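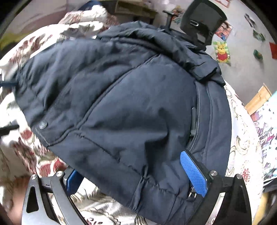 Geeta Rajput 的看法是，卖房这件事，能早一天结束就早一天结束，少拿一点钱算什么，她宁可把那点钱当成买清静的费用。她还说，批评 Gornis 的人多半没有在一条购房链条里等过八个月，没有尝过临签约前一晚买家改口的滋味。

这话我没法反驳。在 Irthorpe 卖过房的人，差不多都有一个这样的故事：买家的贷款批不下来，买家的买家离了婚，链条最末端的某个人忽然觉得厨房太小。所以当一家公司把传单塞进门缝，承诺十六天之内拿到全款，不用看房，不用中介，不用等任何人，它击中的是真实的痛处。问题在于，痛处是真的，药未必是。

过去几个月，我读了 Gornis 的宣传册，读了它的合同，也和卖过房给它的人、差一点卖给它的人，以及它的地区负责人聊过。我原本想写一篇短稿，讲讲“即时买房”这门生意怎么到了我们这样的小城。后来稿子越写越长，主要是因为每次我以为弄懂了一个数字，再往下问一句，它就变了样子。

站内搜索 请输入关键词或邮编 搜索

八百二十七户是怎么算出来的

先从最响亮的那个数字说起。Gornis 的宣传册封面上印着：“827户家庭选择了我们。”字号很大，底下有一行小字，说明数据截至2019年12月31日。

“选择”这个词用得很宽。我问地区负责人 Stavros Stefanou，这八百多户是不是都把房子卖给了 Gornis。他先说是，过了一会儿又补充，其中包括“通过我们的渠道完成出售”的客户。所谓渠道，是指 Gornis 看过房子之后决定不买，转手介绍给合作中介，由中介挂到公开市场上去卖，Gornis 从中抽取介绍费。这些人走的是最普通的卖房流程，看房、还价、等贷款，一样不少，最后也被算进了“选择了我们”。

我问两类各占多少。Stefanou 说公司不单独公布。我问能不能说个大概，哪边多。他说，这要看怎么定义。

我认为这不难定义。房子最后登记在谁的名下，是一件清清楚楚的事。

宣传册第四页还有另一个数字：同一时期内，公司收到1731份询价。把两个数放在一起，即使按最宽松的口径，也有超过一半的询价者没有走到最后。册子里对此的解释是“我们尊重每一位客户的选择”。可我在采访中碰到的几个没走到最后的人，都说自己是被拒绝的，或者是在报价下调之后才退出的。把这些也叫做客户的选择，多少有点慷慨。

报价与另一个报价

Anastasia Balaskas 住在河西，一栋两居室的排屋，前后两个小院子。她母亲去世后，她要处理母亲的房子，自己住得远，不想反复跑。去年八月，她在 Gornis 的网站上填了邮编、房间数和建成年代，不到一分钟就收到一个报价。

“我当时觉得，这也太公道了。”她说。报价只比隔壁前一年的成交价低一点点。

给出这个数字的是一套叫 Zindetine 的估价软件。Gornis 在所有材料里都提到它，语气像在介绍一位德高望重的长者：它分析海量数据，它不受情绪影响，它没有佣金压力。我不怀疑软件没有情绪。但软件的主人有利润目标，这两件事并不矛盾。

Balaskas 接受了报价，签了一份意向书。接下来是现场勘验，由一家叫 Sjögren 的测量公司上门。勘验报告列了屋顶、窗框、后院排水，还有一条“市场流动性调整”。报告出来以后，报价下调了一次。她想了几天，同意了。临近签约时，又来了一封邮件，说由于“近期可比交易变化”，报价需要再次修正。

她问，是哪几笔可比交易？对方回答，模型不逐笔披露。

到这一步，她已经付了律师费，房子里的家具搬空了，撤下了原先挂在中介那里的广告。按照意向书，她有一段排他期，期间不得与别的买家接触，若提前退出，要承担勘验费用。她算了算账，签了字。

我请她把前后三个报价给我看。她给了，但希望我不要登具体金额，因为兄弟姐妹之间还有些账没有理清。我只能说，第一个数和最后一个数之间的差距，比请一位中介的佣金大得多。

Gornis 不承认这是惯常做法。Stefanou 的说法是，网上的即时报价“从来都是指示性的”，每份报价单底部都写明了。确实写明了，我看到了那行字。我还看到报价单顶部写着“您的房子值”，后面跟一个精确到个位的金额。一个真心想说明自己只是粗略估计的人，不会把数字写到个位。

五十九页里有什么

合同一共59页。我请住房律师 Stamatia Raptis 帮我通读了一遍，她用了一个下午，边读边在页边画线。

她认为大部分条款没有什么特别，标准的买卖合同，写得甚至比许多中介的版本还整齐。让她停下来的地方有几处。

一处在定义部分。“完成日”被定义为“所有先决条件获得满足之后的第十六天”，而先决条件列了整整一页，其中包括买方对勘验结果“合理满意”、买方内部融资审批、以及“不存在重大市场变化”。换句话说，传单上的十六天，从哪一天开始数，由 Gornis 决定。Balaskas 从第一次填表到拿到钱，前后过了将近三个月。按合同口径，她的交易是准时完成的。

另一处关于费用。宣传册说卖方“零佣金”。合同里有一项“服务调整”，按成交价的一定比例扣除，比例留空，由双方在附表里填写。Raptis 说她见过很多人在签附表时根本没有注意到那一格，因为附表是和水电抄表记录放在一起的。

第三处是排他期。期限本身不算长，可是每当报价被修正，排他期就重新起算。她把这一条读了两遍，然后说了一句：“这个写得很聪明。”从她的语气里，我听不出这是夸奖。

我把这三处都发给了 Gornis。回信很客气，说公司所有条款均经过外部法律顾问审核，并建议每位卖方寻求独立法律意见。信末附了一份推荐律师名单。我顺手查了一下，名单上有一家事务所和 Sjögren 在同一个地址办公，同一层楼。两家公司是什么关系，我问了，至今没有收到答复。也许只是房租便宜。不过，如果我是卖方，我会想知道，替我测量房子的人和替我看合同的人是不是在共用一台咖啡机。

中介怎么说

不用说，最讨厌 Gornis 的是本地中介。他们的话得打折听，因为他们也在保护自己的饭碗。

Sofia Kouris 在主街上开店多年，墙上还挂着父亲当年手写的房源牌。她承认这一行自己有问题。“有些同行为了拿到委托，故意报一个高价，挂出去三个月没人看，再劝业主降。你说这和他们有什么区别？”

我也想问这个问题。她想了想说，区别大概在于，业主挂在她那里，随时可以走，而且买家是别人，降不降价，钱都不会进她自己的口袋。Gornis 既是给你估价的人，又是出钱买的人，之后还是转卖的人。估低了，差价归它。

这一点我觉得说到了根子上。我们习惯了把估价想象成一种测量，像量身高一样，量的人和被量的人没有利害关系。可是当买方自己带着尺子上门，这把尺子叫什么名字，里面有多少行代码，都不太重要。Zindetine 也许是一套相当不错的软件，我没有办法验证，因为外人看不到它的误差记录。Gornis 说误差率属于商业机密。它的宣传册却用了一整页来讲它有多准。

Kouris 给我看了一件小事。她手里有一份从公开登记处抄来的清单，是 Gornis 在河西买下后又转卖的房子。她在其中几栋旁边标了星号，那几栋转卖时几乎没有装修，换了门锁，剪了草，就以高出不少的价格重新上市。她说，要是真像软件说的那样“近期可比交易”走弱，那这几栋怎么会卖得这么好。

我把清单拿回来自己核对，有两栋她抄错了门牌号，还有一栋其实换过整个屋顶，工程不算小。剩下的几栋，她说得没错。样本这么少，证明不了什么，我也不打算拿它证明什么。它只够让人多问一句。

便利到底值多少钱

替 Gornis 说句公道话，有些人确实需要它。Rajput 就是一例。她换了工作，要在短时间内搬到外地，带着两个孩子和一条老狗，不可能每个周末都把家里收拾干净等人来看房。Gornis 给她的报价只改过一次，改得不多，钱到账的日子比她预想的还早。她对我的质疑有点不耐烦，觉得我在替不需要同情的人打抱不平。

她的房子是一栋新式半独立屋，同一条街上有十几栋几乎一模一样的，成交记录很多，Zindetine 大概不需要费什么力气。Balaskas 母亲的房子则是另一回事，老屋，扩建过，后院有一段共用墙。这类房子谁估都会有出入，而有出入的地方，总是由起草合同的一方来填。

所以便利值多少钱，要看是谁的便利，还要看卖方在签字前能不能知道价格。我对 Rajput 说，假如一开始就有人告诉她，您放弃的是这么一笔钱，换来的是这么多天，她愿意，那谁也没有资格多嘴。她说她当时就知道。我问具体是多少。她停了一下，说反正不多。

我后来查了她那条街随后几个月的成交价。数字我没有告诉她，她也没有问。

“更透明的市场”

采访快结束时，Stefanou 给我讲了公司的愿景。他说房地产是最后一个没有被技术改造的大市场，买一台二手冰箱都能看到历史价格，买房却还要靠人情和运气。Gornis 要做的，是让交易像寄包裹一样可预期。

他讲得很顺，我猜讲过许多遍。我问他，既然目标是透明，能不能从公布首次报价和最终成交价之间的差额开始。一张表就够了，连卖方姓名都不需要。

他说这是一个有意思的建议，会带回去讨论。

我又问，如果市场掉头向下，公司手里压着一批没卖出去的房子，那些已经签了意向书、搬空了家具的卖方会怎么样。合同里那句“不存在重大市场变化”，到时候由谁来判断？他说公司的资金来源非常稳健，不方便透露。他还说，目前看不到任何下行的迹象。

做这一行的人，似乎从来看不到下行的迹象，直到要修正报价的那一天。给 Balaskas 的邮件里，市场就走弱了；给投资人的材料里，同一个季度，同一片地区，写的是“需求强劲”。两份文件我都有，日期隔了不到两周。我把它们并排摆在 Stefanou 面前，他看了一会儿，说这两份文件面向不同的读者。

市政方面目前没有介入的意思。我打电话去问消费者保护部门，对方让我描述一下商业模式，听完后说，买方还价并不违法。这当然没错。卖方可以不卖，合同可以不签，律师可以自己请。每一步都有出口，只不过越往后走，出口的门票越贵，到最后一步时，多数人已经付不起了。

签字之前

Raptis 在还给我合同时，夹了一张便条，上面是她会建议客户做的几件事。我照录如下，措辞略有改动。

要求对方书面说明十六天从哪一天起算。

附表里每个空格都填上数字，哪怕是零。

排他期只接受一次，报价变动即自动终止。

另找一位测量师，自己付钱，报告抬头写自己的名字。

原来的中介广告，签约之前不要撤。

她说 Gornis 未必会同意全部修改，她经手过的案子里，有一位卖方提了其中三条，对方当天下午就回信说房子“不再符合收购标准”。那位卖方后来通过 Kouris 的店卖掉了房子，等了五个月，中间换过一次买家，气得差点反悔。最后的价格高过 Gornis 的首次报价，更不用说第二次。

Balaskas 母亲的房子，今年又挂出来了。网上的房源介绍写着“保养良好的传统排屋，采光充足，后院安静”。屋顶没提，窗框没提，排水也没提。她把链接转给我，没有附别的话，只问我看不看得出来，后院那段墙有没有修过。

我去看了。从外面的小路上，看不出来。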